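Wk 5 handout - inside the tower
Section: Serrano / lab help: K. Wuisan

Finish before Saturday lab. Reading is pp. 266 on, skip the laptop part.

Before opening
- power off, unplug, hold power button a few secs
- case on its side, panel up. Screws in the tray, not your pocket
- touch bare metal first. Again every time you walk away and come back

Find these, in this order
1. Processor. Square metal lid, retention bracket around it. Leave the bracket alone this week
2. Memory slots. On a two-bank board, fill order matters, check the label or manual. Dont guess
3. Expansion slots. Graphics card goes here. Clips along the rear panel hold the cards, open the clip BEFORE you pull
4. Drive cage. Punched metal, edges can be sharp
5. Air shroud. Steers air over the hot parts. Goes back on before power up, every time

Memory swap (will be on the quiz)
- both latches open
- line up the notch, one way only
- press straight down, even presure both ends, till latches close
- no rocking side to side

Bench log: write machine number + what you moved. 791 and 900 are out for parts, dont use.

Questions to Farah Teoh, room 33.

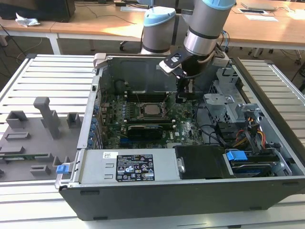
Fig. 1. Dell tower on its side, panel off. Memory slots on both sides of the processor.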